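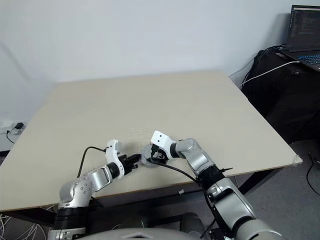 Figure 6. Pale work table with clear tape wrapped over the front-right corner (corner class C2).

4.3 Corners, tape and small paper

We had expected to write this section about surfaces. The coding sheet gave surfaces a page and a half, with separate fields for color, texture, gloss and what we called, in a more hopeful season, "evidence of use." Corners got one line near the bottom, added by Tomoyo Ishida on the last day of piloting. It is the only line that every rater filled in every time, and it supplied most of what follows.

The sample was 300 shared work tables, with 100 each from Clarnby and Umolmont and the remainder from Skustton. A table was eligible if more than one person had the use of it and no single person would admit to being in charge of it. The second condition excluded very few tables. All visits were made in June, between the end of one budget year and the arrival of any furniture bought with the next, so the tables were seen at their most settled.

Corner treatment was sorted into four classes. C0 is a bare corner. C1 is a corner fitted with something made for corners, such as a molded cap. C2 is a corner with tape over it, and C3 is a corner with anything else on it, a class that was meant to be small and has a footnote of its own in the appendix. Tape had to pass over the edge to qualify as C2. Tape lying flat on top near a corner was coded as a surface mark, a rule that caused more argument between raters than any other and that we would now drop.

Class C2 was common at all three sites. It was also stubbornly one-sided. Where only one corner was taped, it tended to be at the front of the table, and more often the right than the left, taking "front" as the side where people stand. Figure 6 is typical in this respect. The top is plain, pale and slightly textured, the kind that shows very little of its own history, and the tape is clear, so that from most of the room one would take the corner for bare. Two of our raters did exactly that on a first pass with other tables of this type, and we added an instruction to look for a glint.

What the tape is for is harder to say than we would like. The custodial records at Umolmont list every tabletop ever replaced and contain no mention of tape. When we asked table users, they gave answers that were confident and did not agree: the edge was lifting, the edge had once been sharp, the tape was left over from holding down a sheet, the tape was there when they came. The last of these was the most frequent and is probably the most reliable. We did not peel any tape to find out. The access agreement at Skustton forbade it in writing, which suggests that somebody had asked before us.

Nishimura, the supplier of much of the furniture at Clarnby, sells a corner cap. It comes in a bag with the table. We found several of these bags, still sealed, in drawers, and one taped to the underside of a tabletop whose corner was also taped, with what looked like the same tape. We have no statistical treatment to offer for this observation.
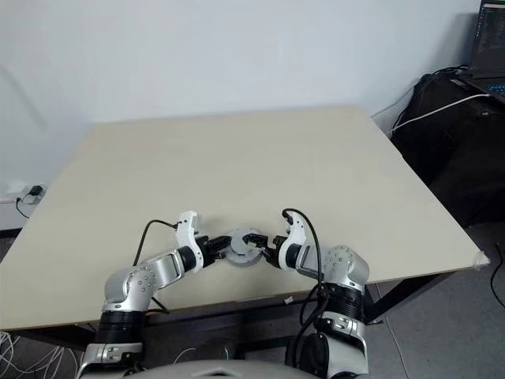 Small paper was the other thing we had not planned for. The protocol told raters to record objects on the table "larger than a hand," on the assumption that anything smaller would be gone by the next visit. Fumiko Sekiguchi objected that the smaller things were the ones that stayed, and began noting them in the margin. Her margin notes eventually became a variable, "residual paper," defined as any loose piece too small to write a useful message on. It turned up most readily along the front of a table. The little white scrap near the front edge here would be coded as one instance, position front, content not recorded, and the table would keep its C2 on the strength of the right corner.

Residual paper and corner tape appeared together more often than we would expect if the two were unrelated. We resist the obvious reading, that both are signs of a badly kept table. Many of the tables with both were otherwise very tidy, and the raters' general impression of order (scored before the corners were inspected) was no lower for them. It may be that a wide, pale top in good condition simply makes the people around it feel that tidying has already been done. A white scrap on a cream surface also has a certain amount of camouflage on its side. Dark tops had fewer scraps recorded, although dark tops were scarce in the sample and we would not lean on this.

Under-table structure was recorded but did little work. Metal frames were the rule, and black or dark ones especially so. The shade beneath the top defeated several attempts to code the condition of the legs, and the field "floor contact, rear" was left blank so often that we have removed it from the analysis and, with some relief, from the form.

Agreement between raters was good for corner class and poor for residual paper, mainly over the question of whether a scrap is still a scrap once a rater has picked it up to look at it. Sekiguchi's position was that it is. Ishida put hers in the bin. Cases of this sort were scored as present, with a note, and are kept in the tables that follow.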